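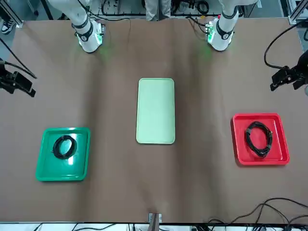

Fikness Rebound Wall, the folding one: six weeks in

Our club plays in the second tier of the Butthorpe amateur league, a level of soccer at which the goalkeeper is often also the person who brought the oranges. We train two evenings a week on a field with one working floodlight. So when Severyn Kravets, who coaches us and reads catalogs the way other men read thrillers, announced in February that we were getting a rebounder, there was some muttering. The money could have gone toward the other floodlight.

What we got was the Fikness folding rebounder, the wide model, for 200 dollars plus shipping. It is a steel frame with a net stretched across it on bungee loops. You kick a ball at it and the ball comes back. I have now kicked a great many balls at it and will try to be fair.

Putting it together

The box says one person can do it. One person can, if that person has an evening to spare and no plans to speak to his family afterward. I had Zakhar Vasylenko helping, and it took us 94 minutes, not counting the stretch where we took off the left leg because it was the right leg. The two are marked with stickers, and the stickers are the same color as the paint.

There are 39 bungee loops. The instructions suggest starting in the middle of each side and working outward, and I'd urge you to listen, as we began at a corner and by the end had a net with the general outlook of a hammock. We undid it and started over. Gloves help. The hooks are small and mean.

Once it's built, folding it is easy. Two pins come out, the legs swing in, and it goes flat enough to slide behind the bench in our equipment shed. Credit where it's due: the rebounder the under-fourteens have, an old Marchuk, has never been folded by anyone and lives outdoors like a goat.

How it plays

Along the ground it's very good. Pass firmly from ten paces and the ball comes back firmly, more or less where you sent it from, which is a better return than I get from our midfield. First-touch work is where we've used it most. Orysia Zinchenko, who plays wide left and could already control a dropped piano, does a drill where she takes the rebound on the half turn and goes away from an imaginary defender. I tried it. The imaginary defender won most of those.

The angle adjusts to three positions. Upright is for passing. The middle one lifts the ball to somewhere between knee and chest, handy for volleys and for learning which of your teammates flinch. The flattest setting sends everything up in a high lazy loop, and Shinji Oshima, our keeper, has claimed it as his own. He throws the ball down into the net and goes up to catch it, over and over, and his handling on crosses has improved. He dropped only one at Korkance, and he says it was the sun. Kickoff was at seven in the evening, but all right.

Hard shots are another matter. Anything struck properly from outside the box moves the whole frame back a few inches, and after a dozen of them you're playing against a rebounder that is leaving. It comes with four ground pegs. They hold in soft turf and are useless on the hard patch by the parking lot, so we put sandbags on the feet, and that solved it. Sandbags are not included. Neither is a ball pump, a carrying bag or any sense of shame about the price of the carrying bag.

Wear and tear

We've had two loops snap, both on the lower edge where the low drives go. The pack includes four spares. The net itself looks fine, and the paint has chipped around the pins but there's no rust yet, despite a wet spring and our habit of leaving things out until somebody texts the group. The rubber caps on the back feet came off in the mud early on. I assume they're still in there.

Vitalii Vasylenko, Zakhar's older brother and our center back, complained that the net is too lively and that no real person would pass to him that hard. I pointed out that no real person passes to him much at all, and he has taken it up with the coach.

Who should get one

If you train alone, or with the sort of squad where five people turn up and one of them is injured, it earns its space in the shed. For a team that gets a full turnout every session I'm less sure, as there's a line for it by the second drill and people get cold. For small children I'd look at the narrower model, which is lighter and has less frame to run into.

Four out of five from me. The missing point is for the stickers.

We have since lost three to one at home. Orysia's goal was a first-time finish off a ball that came at her far too fast, and Severyn has been insufferable about it. He's now looking at training mannequins.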